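Neues aus der Backküche in Foltberg

26. Juni 2019

Ich hatte es im letzten Rundbrief schon angedeutet, jetzt steht es fest: Die Backküche im alten Girnia-Haus macht nach der Sommerpause weiter, und zwar mit mehr Terminen als bisher! Das Haus ist von 1804, die Treppe knarzt wie eh und je, und im Februar sah es ja noch so aus, als müssten wir uns etwas anderes suchen. Müssen wir nicht. Der Mietvertrag ist verlängert, ich habe ihn selbst unterschrieben und danach erst mal ein Stück Zitronenkuchen gegessen.

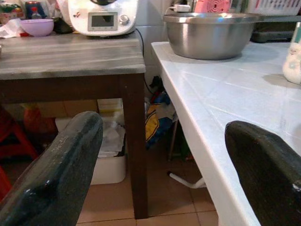
Am meisten gefragt werde ich gerade nach den Teigkursen, also fange ich damit an. Wir machen weiter mit Hefeteig, Mürbeteig und Brandteig, jeweils an einem Nachmittag, und wer will, knetet von Hand. Wer nicht will, nimmt die weiße Küchenmaschine mit dem kleinen Display und dem silbernen Drehknopf, die auf dem Holztisch steht. Für die ganz großen Mengen gibt es die Edelstahlschüssel drüben auf der gefliesten Ablage, die mit dem breiten Rand, in der man auch mal einen doppelten Ansatz mischen kann. Ich mag die weißen Fliesen sehr, auch wenn mir schon manche gesagt haben, Fugen und Mehl seien keine gute Kombination (stimmt, aber dafür gibt es Bürsten).

Der erste Kurs nach der Pause ist der Hefezopf. Das Rezept kommt aus meinem alten Ordner und rechnet mit 800 Gramm Mehl, das reicht für zwei ordentliche Zöpfe. Einen backen wir zusammen, den anderen nehmt ihr als Rohling mit nach Hause. Bitte eine Form oder ein kleines Blech mitbringen! Beim letzten Mal ist jemand mit dem Teig auf einem Suppenteller in den Bus gestiegen, das ging zwar gut, war aber knapp.

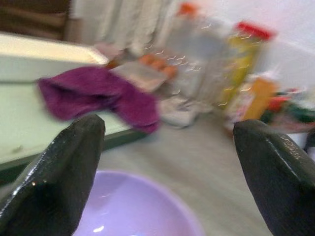 Was kostet die Teilnahme?
Pro Nachmittag sind es 5 Euro, Zutaten inklusive. Bezahlt wird vor Ort in bar, Kinder in Begleitung machen kostenlos mit.

Die Anmeldung läuft wie gehabt über die Liste in der Buchhandlung Insaurralde, gleich links neben der Kasse. Telefonisch nehme ich nichts mehr an, da ist mir im Frühjahr zu viel durcheinandergeraten. Mehl und Zucker bekommen wir wieder von der Zuvwood-Mühle, Eier und Butter kaufe ich am Tag vorher ein. Wer keine Eier verträgt, schreibt das bitte mit auf die Liste, dann rühre ich einen zweiten Teig ohne an.
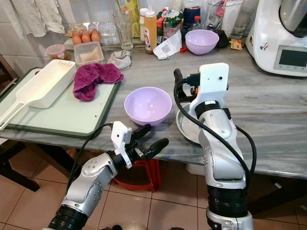
Dasselbe gilt für Milch und Nüsse: lieber einmal zu viel aufschreiben. Ich lese die Liste am Abend vorher durch und kann dann noch umplanen. Schürzen sind keine da, Geschirrtücher auch eher wenige, also packt gern ein eigenes ein.

Und dann noch das Rezeptheft, nach dem immer wieder gefragt wird. Es wird gedruckt! 100 Stück, Klammerheftung, mit den Rezepten aus den letzten beiden Wintern und hoffentlich ohne den Fehler beim Streuselkuchen (Teelöffel, bitte, keine Esslöffel Salz). Abholen könnt ihr es ab dem ersten Kurs in der Backküche, ein paar Exemplare lege ich auch in der Buchhandlung aus.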